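Grasp point relabelling for tableware: results and questions

Posted by h_ziolkowski, 27 January 2026

Hello all. For my thesis I compare two ways to label demonstrations for picking up cutlery and bowls. In method A the person marks only the moment when the gripper closes. In method B we also mark the approach, from the first movement towards the object. I have 500 demonstrations, 250 for each method. With B the policy fails less on thin objects, but the labelling takes me twice as long. My question is if the gain is real or only comes from more labels.

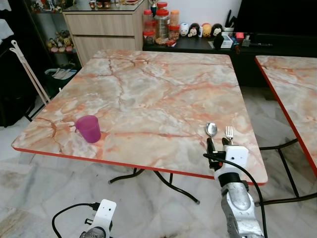 kbalogh wrote:
You changed two things at once. B has more labels and also a different kind of label. Give A the same labelling hours and compare again, otherwise I would not believe the result.

h_ziolkowski wrote:
Thank you, it is a fair point. I did try a small version of this, with 200 extra demonstrations for A. It became better on the cup and stayed the same on spoon and fork. For me this says the approach is important when the object is thin – a small error in angle and the finger passes beside the handle.
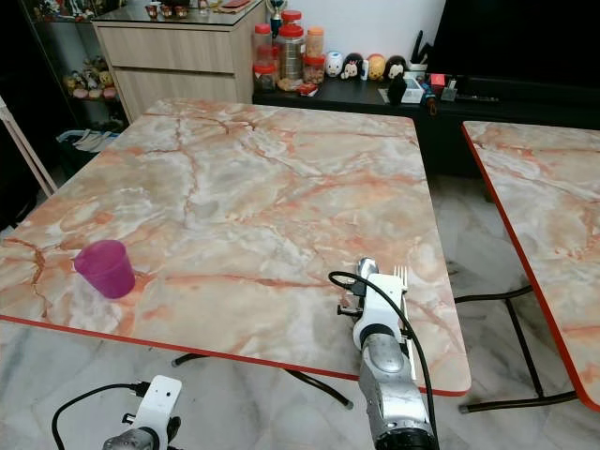 The second problem is agreement between people. Bianka and I marked the same recordings, and our starting points for the approach were up to 10 images apart. On the closing moment we agreed almost always.

venla_j wrote:
Then I would not call it ground truth. We had the same trouble at Kustley last May and we ended with a soft label, so the start is a range and not one point. Training was calmer after this.

kbalogh wrote:
I disagree with soft labels here. They hide the disagreement. Better to write a stricter rule and label again.

h_ziolkowski wrote:
I wrote a stricter rule already, and it is two pages long. Nobody can follow it when they are tired. 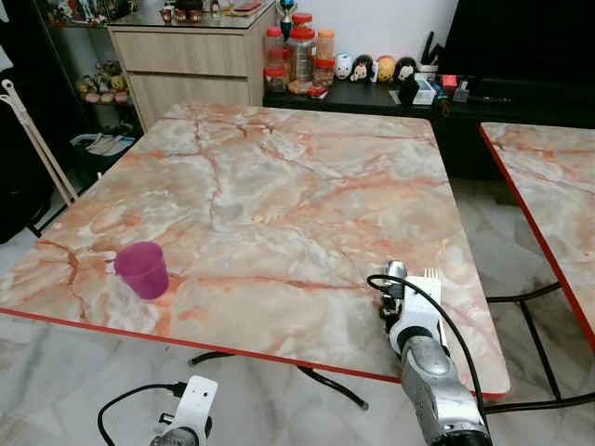 I will try the range from Venla on the spoon part first, and keep the hard labels for the cup. If both give the same, I take the cheaper one.

nlobo wrote:
Please report the bowls separately also. A rim is thin but it is everywhere around, so the angle matters less. I expect A and B are equal there.

h_ziolkowski wrote:
I had them in one group with the cutlery, this was maybe a mistake. I will split the table and post it in this thread. 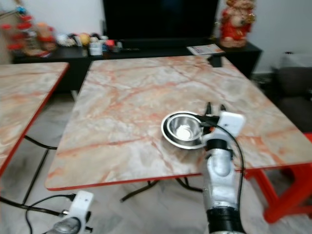 Bowl and dish, right arm at the rim.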